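Working Safely Around a Two-Armed Robot on a Workbench

Many home workshops and small businesses now keep a two-armed robot on the bench for sorting, fetching and opening drawers. The rules below come from the workshop sheet we use at Rasby. They cover the table, the furniture near it, and the first runs of a new job.

Before power goes on

Clear the table of everything the job does not need. Cups, loose screws and rags go on another surface. Small parts that belong to the job stay in one spot, and that spot is written on the job card.

Mark the reach of each arm on the floor with tape and add 28 inches. Stools, bags and charging cords stay outside the line. Check the tape every December and replace any piece that has lifted.

Find the stop button and press it once before the first run of the day. If the arms do not go dead, do not use the machine.

Drawers and cabinets

A cabinet within reach of an arm must be fixed down or too heavy to slide. Empty drawer units tip easily when a top drawer is pulled, so load the bottom drawer first. Open one drawer at a time, and write the job so that it closes before the next one opens.

Check handles by hand. A loose handle can come off in the gripper, and the arm may keep pulling at nothing. We tighten ours after every 100 cycles.

Do not leave glass, blades or anything filled with liquid on top of a cabinet the arm works beside. Soft or light things are fine while you are still learning the job.

Two arms, one table

Give each arm its own side. When one arm is working, park the other upright and away from the job. If both have to enter the same space, run them at the lowest speed until the job has gone through 150 times without a stop.

Keep mats flat, with no curled corners. A gripper that catches a mat will drag everything standing on it.

Try it on the screen first

Run every new job in simulation before you run it on the bench. Build the table at its true size and put the furniture where it really stands. Watch the run from more than one angle, including the robot's own, and look for elbows passing close to cabinet edges.

Write down the version of the job you tested. If anything on the table moves afterward, even by a hand's width, test again.

At the end of the day

Lower the arms to their rest position, switch off at the wall and wipe the fingers with a dry cloth. Enter any stops or bumps in the log, with the time.

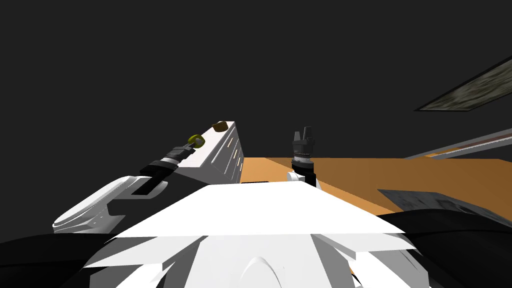 Simulated cabinet job, left gripper beside the cabinet and right arm upright.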